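Chapter 5
When the Grip Fails

Reading time: 5 min

On Tue 12 November a sorting cell at the Rotmont repair works dropped a ring. The fingers had closed, the controller had reported a good grip, and the arm had started its lift. Partway to the tray the ring slid out and fell behind the guard. The cell went on with its cycle and placed nothing in the tray. It did this 13 times before an operator pressed stop.

No one was hurt. The fault was still logged as a safety matter, because the operator had reached past the guard for the ring while the arm was powered.

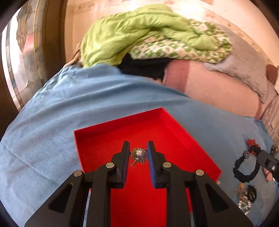

Small, smooth parts leave little room for error. A ring with a raised stone touches the finger pads over a very small area, and most of its weight may hang to one side of that area. If the pads are worn, the part can turn before it slips. A controller that checks only finger position won't notice the turn.

The Rotmont cell used a Vusto controller set to check the grip once, at closing. The pads had been due for a change in October. Either fault alone might have passed unnoticed for months.

In this chapter we follow the inquiry from the first stop to the repair. Section 5.1 covers pad wear and how to measure it. Section 5.2 explains the Hsieh test, in which a part is held for 20 seconds and checked again. Section 5.3 deals with guards, lockout and the safe recovery of dropped parts. Before you start, review the terms "grip force" and "slip" in Chapter 4.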